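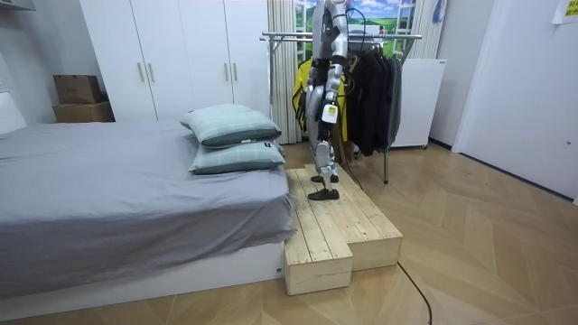

图3 卧室工位,机器人立于床边木制台阶上(固定机位)

3.2 实验环境与任务

课程组项目Jovine的第二阶段,从九月做到次年。参与学生18人,分衣物、床品两组,廖丽华(Lihua Liao)带衣物组,Senga MacAulay负责床品和标注。场地就一间卧室:床、衣柜、挂衣杆、一台人形机器人。台阶为未上漆松木,踏面分高低两级。站位影响很大,第一版站位离枕头太远,手臂够不着,后来重新标定,见附录B。

衣物任务:取衣架,双手配合整理衣服,再挂回。难点在柔性物体,衣服一拧形状全变,分割模型Wei在深色包边处经常断开。头部视角下手指遮挡也多,这部分帧单独标记,不参与训练。

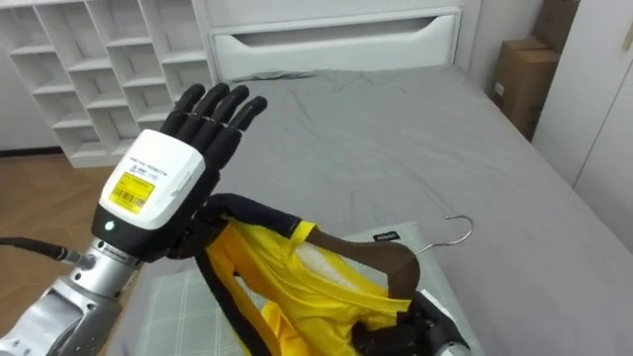

图4 头部视角,左手与右侧夹持端在床上方持黄色衣物及衣架

数据共采2000条,剔除急停、掉帧、标注冲突后剩1082条。剔除标准前后改过一次,改前的数据已按新标准重新筛过。操作员轮换,每人连续操作不超过四十分钟,手柄延迟用Ciltell记录。

床品任务相对简单,枕头叠放、移位、抚平。
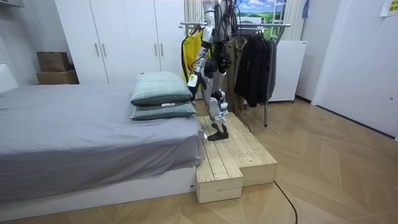 但落脚点要求更严,膝部弯曲时重心前移,同学们调平衡参数用掉的时间比训练策略还多。线缆管理也算一项,早期有几条轨迹因为拖线作废,之后开工前先查线,写进了操作清单。

初始状态随机化:枕头的位置和朝向由学生手动摆放,每组摆放前拍一张参考图。摆放约300种,略偏向床的一侧,这个偏差在4.1节再讨论。

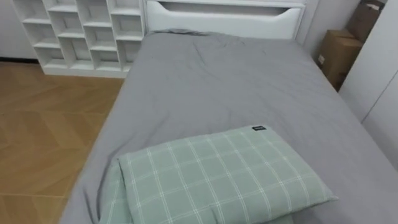
图5 头部视角下的床面与浅绿色格纹枕头,画面内无机械臂

参考图与轨迹首帧用Pridodeck配准,误差大的重摆。床单褶皱没有控制,也不太可能控制住,仅在标注里分了平整、轻微、明显三档,两名同学独立打分,不一致的由Senga裁定。6月1日之后的数据改用新版标注表,旧表字段以经全部映射过来,对应关系见附录C。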